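Preguntas > Teatro musical y sonido en directo

Micrófonos de diadema que se acoplan solo en los dúos

Preguntado en febrero · 2 votos · 3 respuestas

Llevo el sonido de una compañía aficionada de teatro musical. Ensayamos en la sala Gavlow, 290 butacas, techo bajo y escenario sin concha. Tenemos petacas inalámbricas con diademas omnidireccionales, mesa digital, dos cajas principales colgadas a los lados del proscenio y dos monitores de suelo para los cantantes. La banda toca en directo a la izquierda del escenario, fuera de la vista del público.

El problema aparece únicamente en los dúos. Cuando cada actor canta solo, tengo margen de sobra antes de la realimentación. En cuanto los dos se acercan para el estribillo, la voz se vuelve hueca, como metida en un tubo, y a los pocos compases arranca un pitido cerca de los 2000 Hz. Si bajo los dos faders deja de pitar, pero entonces la banda tapa el texto.

Lo que he probado:
- Atenuar 2000 Hz en el ecualizador gráfico de la salida principal. El pitido se va a otra frecuencia y las consonantes se pierden.
- Cambiar las cápsulas de un actor a otro. Sigue igual.
- Bajar la ganancia de entrada y subir el fader. Sin diferencia, como era de esperar.
- Quitar la reverberación. Mejora un poco la claridad, el pitido sigue.

No quiero pasar a micrófono de mano, la dirección no lo acepta. ¿Es un problema de fase entre los dos micrófonos o de la posición de los monitores?

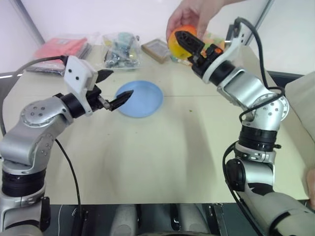
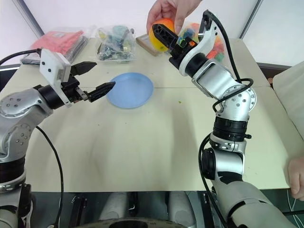
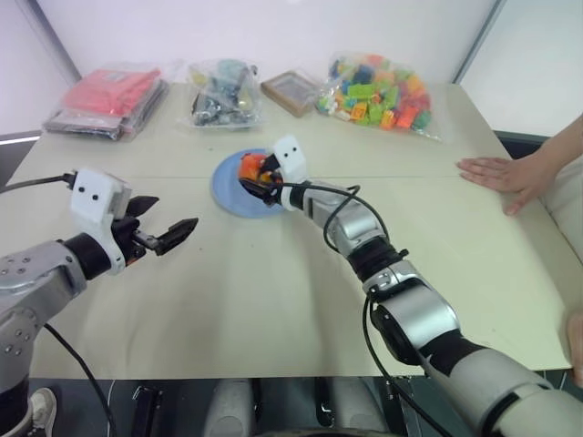 El plato azul claro se ve en las dos primeras.

Respuesta aceptada
Csenge Vörös

Son dos problemas distintos que coinciden en el mismo momento de la función.

El sonido hueco es filtrado en peine. Dos micrófonos omnidireccionales próximos captan la misma voz con un retardo pequeño, y al sumarlos en el bus se cancelan unas frecuencias y se refuerzan otras. Como los actores se mueven, los nulos se desplazan y ningún ecualizador fijo los corrige. Invertir la polaridad de un canal tampoco lo resuelve; cambia de sitio los picos y los valles.

El pitido es realimentación por ganancia acumulada. Dos micrófonos abiertos a igual nivel suponen 3 dB menos de margen que uno solo. Si los dos monitores de suelo reciben ambas voces, el margen que medías en los solos ya no existe.

Procedimiento que uso en la compañía Hegedűs:

1. Retira las voces de los monitores de suelo y deja solo teclado y bajo. Los cantantes protestan un ensayo y después se acostumbran. Si necesitan oírse, manda la voz muy baja y con un filtro paso alto.

2. En los pasajes donde están cara a cara, mantén abierto un solo micrófono. El del actor más alto suele captar a los dos con un equilibrio aceptable, pero compruébalo con esta pareja concreta. El otro canal baja al menos 10 dB, sin silenciarlo, para que el cambio no se oiga.

3. Si cantan texto diferente a la vez y no puedes prescindir de ninguno, prueba a enviar una voz al bus A y otra al bus B, con cajas separadas para cada bus. La suma se produce en el aire y el efecto de peine es mucho menos evidente. Requiere una segunda pareja de cajas.

4. Deshaz la atenuación de 2000 Hz en la salida principal. Si tras los pasos anteriores queda una resonancia, aplica un corte estrecho de 3 a 4 dB en el grupo de voces. La banda no tiene por qué pasar por ese filtro.

5. Guarda cada cambio como escena de la mesa y numéralas según el libreto. Mover faders de memoria durante un dúo da malos resultados.

Revisa también la posición de la cápsula. En la línea del pelo pierdes bastante nivel respecto a la mejilla, y esa pérdida la estás compensando con ganancia. Si vestuario lo permite, baja la diadema hasta la comisura de los labios, apartada del chorro de aire.

Comentario del autor de la pregunta: Quitadas las voces de los monitores y hecho lo del punto 2 en el dúo del segundo acto. Ya no pita. Lo hueco queda en dos compases, cuando se abrazan. El punto 3 no puedo probarlo, no hay más cajas.

Comentario de Csenge Vörös: En esos dos compases adelanta el cambio de escena a la respiración anterior. Lo normal es que llegues tarde.

Otra respuesta
volwood_78

Un supresor automático de realimentación. En Volwood pusimos uno en la salida principal y nos olvidamos del tema. Se conecta entre la mesa y los amplificadores, se hace el barrido con la sala vacía y listo.

Comentario de Csenge Vörös: No corrige el filtrado en peine, y con notas tenidas puede confundir la voz con un acople y meter un filtro donde no toca. Si se usa, mejor con los filtros fijos y los dinámicos desactivados durante la función.

Otra respuesta
Usuario de Ernach

¿A qué altura están las cajas principales? A nosotros nos pasaba algo parecido porque los actores bajaban al proscenio y quedaban por delante de la línea de cajas. Se arregló marcando el suelo con cinta y pidiendo a dirección que el dúo se hiciera un metro más atrás. No sé si es tu caso.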